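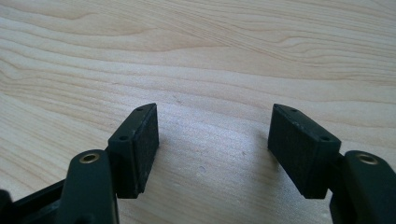 A reader who runs a Geris hand-held gripper asked whether the pads are worth swapping before the fingers are, and said the stock set on that tool had been dropping teaspoons for a month. Swap the pads first. They are the cheap part, and on most hand-held tools they account for more dropped items than the fingers or the linkage do.

The notes below come from bench trials of three pad sets on the same hand-held gripper: Vellusum foam, Barros textured rubber, and Rerlow smooth silicone. All the trials were done on a plain wooden kitchen table with ordinary household items. Last updated Mar 29, 2022.

Before you start

Clear the table and wipe it down. Crumbs and sawdust end up on the pads within a few picks, and a dusty pad grips like a worn one. Dark pads show light dust well under a desk lamp held low to one side.

Clean each pad with a damp lint-free cloth. Let it dry for 40 minutes. Do not use furniture polish on the table the same day; the residue moves to the pads and stays there. Dish soap is fine on the rubber and silicone sets. Foam holds soap, so use water only.

Checking alignment

Open the fingers fully and hold the tool over the table, looking down between the pads. The top edges should sit level with each other. If one is higher, loosen the screws on that pad block, level it against the other, and tighten again. Do not correct it by bending the finger.

Close the fingers slowly on a strip of printer paper. Pull the strip. It should resist evenly across the full width of the pad. If it pivots, one pad is toed in. Turn the strip sideways and repeat, to find out whether the contact is at the top or at the bottom.

Threaded inserts in printed plastic need a light hand. Turn the screw until it seats, then stop. An insert that spins in its hole has to be heated and reset, and the second setting is never as firm as the first.

Test items

We used the same kit for each pad set:
a teaspoon, laid flat
a dry sponge
an empty glass jar, lid off
a wooden clothespin
a raw egg in its shell
a folded dish towel
a single dried bean

Each item got 40 picks per pad set. A pick counted if the item was lifted to the height of a coffee mug, held for 14 seconds and set down without sliding. Anything else was a miss. Pads were wiped between items and left alone within an item.

Vellusum foam

Best on the egg and the jar. The foam gives enough to spread the load, and the jar did not rotate. Poor on the teaspoon, where the handle sank in and then tipped. The foam also takes a set if the tool is stored closed: after one night shut on a clothespin, the dent was still there at lunch the next day. Store the fingers apart.

Foam picks up lint from towels faster than the others. A strip of masking tape pressed on and peeled off removes most of it. Packing tape pulls the surface.

Barros textured rubber

Best all-around. It held the teaspoon at any point along the handle and had no trouble with the sponge or the towel. On the egg it worked, but the squeeze had to be watched; the rubber is firm and gives little warning. One egg was lost, on pick 14.

Out of the packet the rubber has a slick film. Scuff it with 2000 grit paper, a few light strokes in one direction, then wipe. Coarser paper takes the texture off. Do not scuff foam or silicone.

Rerlow smooth silicone

Very good on clean glass and poor on anything dusty. It lifted the jar well at the start and got worse as the run went on. A wipe brought it back each time. It is the easiest set to wash and the one we would choose for kitchen work near a sink. It slid on the folded towel more than we expected, and we have no good explanation for that.

Small items

None of the three sets handled the dried bean reliably when approached from straight above. The pad blocks reach the table before they meet the bean, or they push it along the grain. Two things helped. Tilt the tool so the lower corners of both pads touch the wood first, then close slowly. Or lay a thin cork trivet under the bean, so the corners can press in a little.

The grain direction made a small difference on our table, which has a raised figure at one end. Picks done across the grain had fewer skids. On a sealed or laminated top this will not matter.

Lighting

If the tool carries a camera, light the work from the side. A bright lamp overhead washes out the middle of a pale tabletop, and small light-colored items are hard to find there. We moved the lamp to the left and put a sheet of baking parchment over the shade (LED bulb only, never a hot bulb). A dark placemat under pale items does the same job for less effort.

Squeeze

Cut a block of kitchen sponge and mark its side in pencil at even steps. Close on it until the pads reach a mark, and practice stopping at that mark by feel. It took one of us 160 squeezes to get consistent. The same block works for comparing pad sets, provided it stays dry.

Which to buy

For mixed household items, the Barros set. For eggs, fruit and thin glass, Vellusum, with a spare set in the drawer. Rerlow if you wash up often. Mixing pads, one foam and one rubber, was tried on the teaspoon and the jar only. It did better than foam alone on the spoon and about the same as rubber on the jar. A full run with mixed pads is planned for April, along with a longer wear test on the rubber.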